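Kam-wah Yu and Too Many Flowers

I'd been told that Kam-wah Yu likes a pattern, but wow. Black-and-white lilies all the way up the walls, and then ferns underfoot – gray ones, with tiny peach-orange flowers in between. I had barely put my bag down before I asked how anyone picks a paper like that.

"I bought the lilies first and then I panicked," Yu told me, laughing. "I had 20 samples from Nowicki on my fridge for 2 months, and I kept going back to the loudest one." The white dish and the four spoons came later, out of a kitchen drawer, and I love how plain they look against all that leafy stuff.

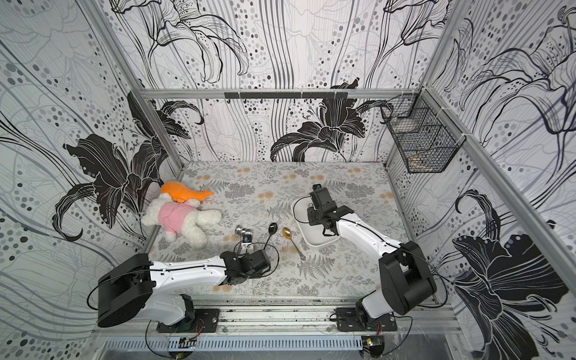 On the bear

Of course I wanted to talk about the bear! It's white and very fluffy, it wears a pink shirt, and it has a bright orange plush thing up by its head that I couldn't stop looking at. I said I'd have gone for gray, to match the ferns.
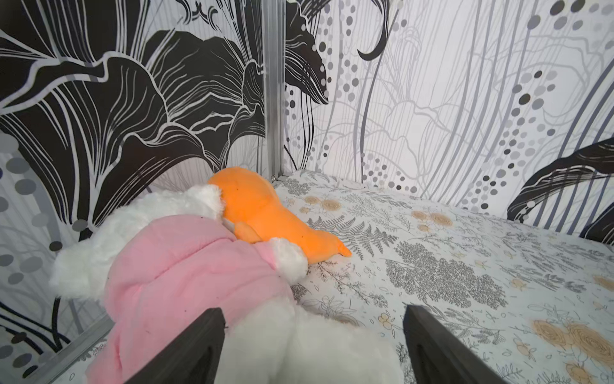
Kam-wah Yu wouldn't hear of it, and told me that gray on gray is how you lose a toy for three weeks. Pink and orange you can find before coffee. "Same with dishes," came next. "White goes with any flower, so I don't have to think."

I asked if the lilies ever get to be too much, especially the big black ones. "In March, yes. By June I want more."

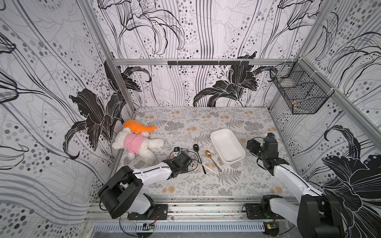

What comes next

Curtains, maybe, though we argued over that one. I said plain linen and got a look. There's a striped fabric from Sterkholm that Yu has been circling since spring, and I've been promised a scrap of it if it ever gets ordered.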